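Ticket 3927 -- Wadent scheduling app, shared calendar drops bookings
Opened by: Manaia Rewi, Arnville office
Assigned to: Yen-ting Liu
Status: open, workaround in place

Bookings made from a phone show up for the person who made them but not for anyone else in the office. Desktop bookings are fine. 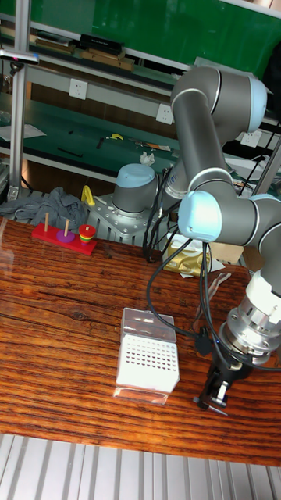
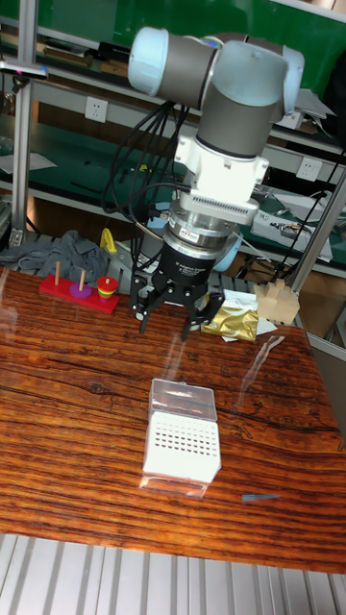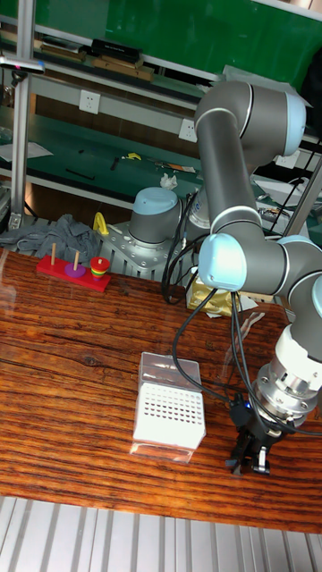 The problem started after the August update, when the Arnville and Fisirberg calendars were merged into one account. I had Manaia make a test booking from her phone and it never reached the server. The sync log on the phone says "accepted" and then stops. For the test we used a resource that was not already double booked, entered as "Table, Arnville." A desktop booking for the same table showed up on all accounts right away.

Tried so far:
Signed out and back in on the phone. No change.
Removed the app and installed it again. No change.
Cleared the local cache. Old bookings came back, new ones still did not sync.
Raised the sync timeout from 48 seconds to 300. No change.

Update, Yen-ting: Found part of it. The phone app still uses the old Arnville calendar ID, which the merge left in place as a hidden calendar. There are 66 bookings sitting in it. Desktop picks up the new ID at login. The phone only reads it when the account is first added -- reinstalling does not count, as the account is kept in the phone settings.

Workaround: delete the account under the phone settings, restart, add it again. Manaia did this and a new test booking showed up on desktop in around a minute.

Still to do: move the hidden bookings over by hand. Several clash with ones made later on desktop, so Manaia will need to say which to keep. I have asked Wadent if the Ortuño office will hit the same thing when it is merged.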